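ロボット学習特論　第四回講義資料
言語指示にもとづく卓上押し操作の模倣学習

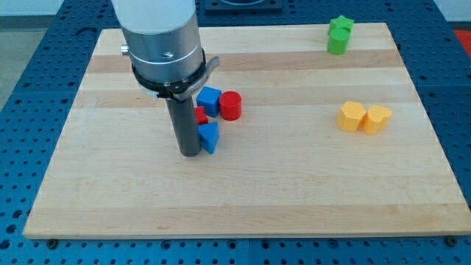
Jernon工科大学　知能機械専攻　講義資料作成班
06/08/2020

本サイトでは利便性の向上のためCookieを使用しています。閲覧を続けることで、Cookieの使用に同意したものとみなします。［同意する］［設定を変更する］

1. 本回の位置づけ

前回までは、目標位置が座標で与えられる操作課題を扱った。本回では、目標が「赤い円柱を緑の星に寄せる」のような短い文で与えられる場合を考える。題材は、本専攻とHultcombe研究所が共同で進めてきたMustia計画の第一期実験である。把持は行わず、アーム先端の細い円柱状の棒で積み木を横から押し、板の上で配置を変える。

押し操作は把持に比べて機構が単純であるが、制御が容易になるわけではない。棒と積み木の接触点がわずかにずれるだけで、積み木は並進せずに回転する。また、積み木どうしが接している配置では、一つを押すと隣の積み木も動く。対象だけを選んで動かすには、まず離し、向きを整え、改めて押すという手順を要することが多い。この手順を人が規則として書き下すことは難しく、実演から学習する動機もここにある。

受講者は、第二回で扱った行動模倣の定式化と、第三回で扱った画像特徴の抽出を復習したうえで本資料を読むこと。

2. 課題の設定

2.1 作業環境

作業面は、穴が格子状に並ぶ台の上に置いた木製の板である。台は青く、板は淡い木肌の色をしている。積み木には赤、青、緑、黄の4色を用い、形状は立方体、円柱、三角柱、星形などである。同じ色で形の異なる積み木があるため、指示文が色だけを述べる場合には対象が一意に定まらないことがある。この曖昧さは意図して残した。

棒の先端は板の表面からわずかに浮かせ、高さを一定に保つ。したがって方策が出力すべき行動は、水平面内の変位だけである。棒の姿勢も固定する。

2.2 記号

以下の記号を用いる。

時刻 t における画像を o_t、棒の水平位置を p_t、指示文を l、行動を a_t と書く。行動は次の時刻までの目標変位であり、二次元のベクトルである。方策は条件付き分布 π(a_t | o_t, p_t, l) として表す。観測には一枚の画像ではなく、直前の数枚を並べたものを用いることもある。その場合は o_{t-k:t} と書き、k を履歴長と呼ぶ。

真の状態、すなわち各積み木の位置と向きは、方策には与えない。評価の際に成否を判定する目的にのみ、別の手段で計測する。学習時に真の状態を使う変種については第5節で触れる。

2.3 指示文の種別

第一期実験では、指示文を次の4種に分けた。

(a) 積み木を別の積み木へ寄せる指示
　　例：「青い三角柱を緑の円柱のところへ」
(b) 積み木を板の特定の領域へ動かす指示
　　例：「黄色い積み木を手前の縁へ」
(c) 接している積み木を離す指示
　　例：「赤い円柱を青い立方体から離す」
(d) 積み木の相対的な並びを変える指示
　　例：「緑の星を円柱の左へ」

(d) に含まれる「左」「手前」等の語は、操作者から見た向きとして統一した。作業開始前の打合せで、板を基準とするか操作者を基準とするかについて解釈が分かれた経緯があり、注釈の手引にはこの定義を冒頭に記してある。過去の手引（Mạc版）には定義がなく、同版によって付けられた注釈は第一期の学習には使用していない。

3. 実演の収集と注釈

3.1 収集の手順

実演は遠隔操作により収集した。操作者は手元の入力装置で棒を動かし、システムは画像、棒の位置、指令値を同じ時計で記録する。操作者にあらかじめ指示文を渡す方式と、自由に積み木を動かしてもらい、後から文を付ける方式とを比較した結果、第一期では後者を採用した。

前者の方式では、一つの指示が終わるたびに操作が中断される。操作者が文を読み、対象を探し、棒を移動させるまでの時間も記録に混入する。後者では操作が連続するため、同じ拘束時間でもより多くの接触を含む記録が得られる。ただし、後者では何をもって一つの行動とみなすかを後から決めなければならず、その判断が注釈者に委ねられる。

3.2 事後的な言語付与

連続した記録を短い区間に分け、各区間に対して「この区間で行われたことを指示するなら、どのような文になるか」を注釈者が記述する。これを事後的な言語付与と呼ぶ。得られた組は

　D = { (τ_i, l_i) }, τ_i = (o_1, p_1, a_1, ..., o_T, p_T, a_T)

と表される。ここで T は区間ごとに異なる。

最終的に学習に用いた区間は1081である。区間の開始と終了は注釈者が指定するが、棒がまだ対象に触れていない接近の部分も含めるよう求めた。接近を除くと、方策は対象の近くに棒がある状況しか学習せず、離れた位置から開始した場合に動作を始められない。

3.3 注釈の品質管理

注釈には次の規則を設けた。

一、文は一つの行為だけを述べる。「寄せてから離す」のような複合文は区間を分けて書き直す。
二、対象の積み木は、色または形、もしくはその両方で特定する。両方を必須とはしない。
三、操作者の意図を推測しない。積み木が偶然動いた場合も、結果として最も明瞭な変化を述べる。
四、変化が認められない区間は、無理に文を付けず除外の印を付ける。

三の規則については講義中に議論する。偶然の変化に文を付けると、その区間の行動は当該の結果を得るための効率的な手順とはいえない。他方、意図の推測を許すと、達成されていない目標が文として付けられ、文と結果の対応が崩れる。第一期では後者の害を重くみた。

形の呼称には揺れが残った。とりわけ角の多い黄色の積み木や丸みのある積み木では、注釈者ごとに異なる語が用いられた。呼称を統一する置換は行わず、揺れを含んだまま学習に用いている。

4. 方策の学習

4.1 目的関数

基本となる目的関数は、第二回で導入した行動模倣の負の対数尤度である。

　L(θ) = - E_{(τ, l) ∈ D} [ (1/T) Σ_t log π_θ(a_t | o_t, p_t, l) ]

区間長 T で割っているのは、長い区間が損失を支配することを防ぐためである。割らない場合は、停滞の多い区間に重みが寄り、棒がほとんど動かない方策が得られやすい。

π_θ を等方的な正規分布とすると、上式は定数項を除き、行動の二乗誤差の最小化に帰着する。この簡略化は扱いやすいが、複数の妥当な行動がある状況では問題を生じる。たとえば、棒が積み木の手前にあり、積み木を手前へ引き寄せるよう指示された場合を考える。棒は積み木の奥側へ回り込まなければならないが、左から回る実演と右から回る実演が混在していると、平均の行動はその中間、すなわち積み木に正面から当たる方向となる。

4.2 混合分布による行動の表現

前項の問題に対し、第一期実験では混合正規分布を用いた。

　π_θ(a | o, p, l) = Σ_m w_m N(a ; μ_m, Σ_m)

混合比 w_m、平均 μ_m、共分散 Σ_m はいずれもネットワークの出力である。実行時には、各時刻で最大の混合比をもつ成分を選び、その平均を指令値とする。

時刻ごとに独立に成分を選ぶと、左回りと右回りの間で選択が振動することがある。対策として、直前に選んだ成分の平均との距離に応じた罰則を加えた。罰則の係数は実行時の調整項目であり、学習には現れない。係数を過大にすると、積み木が予想外の向きに回転した際の切り替えが遅れる。

4.3 言語と画像の結合

指示文は単語列として符号化し、固定長のベクトル z_l に変換する。画像は畳み込み層によって空間的な特徴 F に変換する。両者の結合については、次の二つの方式を比較した。

連結方式は、F を空間方向に平均したうえで z_l と連結し、全結合層に入力する。構成は簡単であるが、平均の段階で位置の情報が失われ、対象の積み木を文に応じて選び出すことが難しい。

変調方式は、z_l から計算した係数により F の各チャネルを伸縮・平行移動する。

　F'_c = γ_c(z_l) F_c + β_c(z_l)

変調を画像処理の途中の層に適用することで、文に関係する色や形に反応するチャネルが強調され、その後の層が位置を抽出できる。第一期実験の主方式は変調方式である。

棒の位置 p_t は、F' から得た特徴に最後の段階で連結する。早い段階で連結した予備実験では、方策が画像をほとんど参照せず、位置の履歴から行動を外挿する傾向を示した。これは模倣学習における因果の取り違えの一例であり、履歴長 k を大きくしたときにも同様の現象が生じる。

5. 評価

5.1 手続き

各方式について実機で60試行を行った。一試行の制限時間は30秒とし、時間内に条件を満たした場合を成功、それ以外を失敗とした。積み木が板から落ちた場合は、その時点で失敗として打ち切る。

初期配置は、試行の前にあらかじめ作成した配置図に従う。方式間の比較では同一の配置図と同一の指示文を用い、実施の順序は方式を交互に入れ替えた。照明や機材の状態が時間とともに変化しても、特定の方式だけに影響が偏らないようにするためである。

判定に用いる条件は指示の種別によって異なる。(a) は積み木間の距離、(b) は領域の内外、(c) は積み木間の隙間、(d) は相対位置の角度による。いずれも閾値は事前に定め、結果を見た後には変更していない。

5.2 結果の概要

変調方式は、4種の指示のすべてで連結方式を上回った。差が最も大きかったのは (a) であり、対象と行き先の双方を文から特定する必要があることと整合する。連結方式の失敗の多くは、動作としては滑らかに積み木を押しているものの、押している積み木が指示と異なる事例であった。

(c) では両方式の差が小さかった。離す操作では、接している組のどちらを動かしても条件が満たされる場合があり、対象の選択を誤っても成功と判定されうる。この点は評価条件の不備とみるべきであり、第二期では指示された積み木自体の移動量を条件に加える予定である。

(d) は両方式とも成功が少なかった。記録を確認すると、方策は指示された側へ積み木を押し始めるが、隣の積み木を巻き込んだ後に修正できず、制限時間に達する事例が目立つ。操作者の実演には巻き込みからの回復が含まれているものの、その区間には元の指示とは異なる文が付けられている。回復の動作が、それを必要とする文と結び付いていないのである。

5.3 失敗の分類

失敗の記録は、試行の映像をもとに次の区分で整理した。複数に該当する場合は、時間的に先に生じたものを採る。

　対象の誤り：指示と異なる積み木を押した
　行き先の誤り：対象は正しいが、別の場所へ動かした
　接触の喪失：棒が積み木の側面を滑り、押し続けられなかった
　巻き込み：隣接する積み木が動き、条件の達成を妨げた
　停滞：棒がほぼ静止したまま制限時間に達した
　落下：いずれかの積み木が板から落ちた

停滞は、棒と積み木が接した直後に生じやすい。実演においても、操作者は接触の直後に一度動きを緩め、押す向きを確かめる傾向がある。方策はこの緩みを再現するが、履歴を持たない場合には再び動き始める契機を観測から得られない。履歴長を増やすと停滞は減る一方、4.3で述べた外挿の傾向が強まる。両者の釣合いは、現時点では予備実験によって定めるほかない。

5.4 真の状態を用いた変種

画像の代わりに、計測した積み木の位置と向きを入力とする変種も学習した。これは実用を意図したものではなく、失敗の原因が知覚にあるのか行動の生成にあるのかを切り分けるための対照である。

この変種では対象の誤りがほとんど消えた。これに対し、巻き込みと接触の喪失は画像を用いた場合と同程度に残った。よって、対象の選択は主に知覚と言語の結合の問題であり、接触に関わる失敗は実演の分布と行動の表現に由来すると解釈される。ただし計測自体にも誤差があり、特に星形のように対称性の高い積み木では向きの推定が不連続に変わるため、後者の解釈には留保を要する。

6. 結果の解釈に関する注意

成功の割合のみを報告する場合、初期配置の難易が結果を左右する。本実験の配置図には、行き先がすでに対象の近くにあるものと、板の反対側にあるものの双方が含まれる。他機関の結果と比較する際は、積み木の数、板の大きさ、制限時間、棒の太さをあわせて確認しなければならない。

また、60試行という規模では、方式間の小さな差を統計的に支持することはできない。5.2で「差が小さかった」と記した項目について、どちらの方式が優れているかを論じることは控える。種別ごとに分けた場合はさらに試行が少なくなるため、傾向の記述にとどめている。

指示文の評価も限定的である。評価に用いた文は学習時の注釈とは別に作成したが、作成者は注釈の手引を知る立場にあった。手引を知らない者が書いた文に対する性能は、第一期では測定していない。

7. 演習課題

課題1　4.1の回り込みの例について、左右の実演が同数ある場合に、二乗誤差を最小化する行動を求めよ。次に、左の実演が右の実演より多い場合、最小解がどのように変化するかを述べよ。

課題2　4.2の罰則付きの成分選択を数式で表し、係数を零とした場合および十分大きくした場合の挙動をそれぞれ説明せよ。

課題3　3.3の規則三を改め、注釈者に意図の推測を認めることとした場合、文と軌道の対応にどのような変化が生じるか。(d) の指示を例として論じること。

課題4　(c) の評価条件を修正する案を一つ示し、その条件のもとで新たに生じうる誤判定を挙げよ。

課題5　履歴長 k を固定したまま停滞を減らす方法を検討せよ。学習時の工夫と実行時の工夫のいずれでもよいが、因果の取り違えを助長しないかを併せて述べること。

解答はA4判の用紙にまとめ、専攻事務室の提出箱に投函すること。課題3および課題5は共同での検討を認めるが、答案は各自の文章で作成するものとする。数式の導出を省略した答案は、結論が正しい場合でも減点の対象となる。

8. 次回の予定

次回は、実行中に人が指示文を追加・訂正する場合の定式化を扱う。「もう少し左」のような訂正は、単独では対象を特定せず、直前の文と現在の配置に依存する。本回の方策は一つの文を最後まで保持することを前提としているため、文の系列に対する条件付けへの拡張が必要となる。2月に配布した補助資料のうち、系列の符号化に関する節をあらかじめ読んでおくこと。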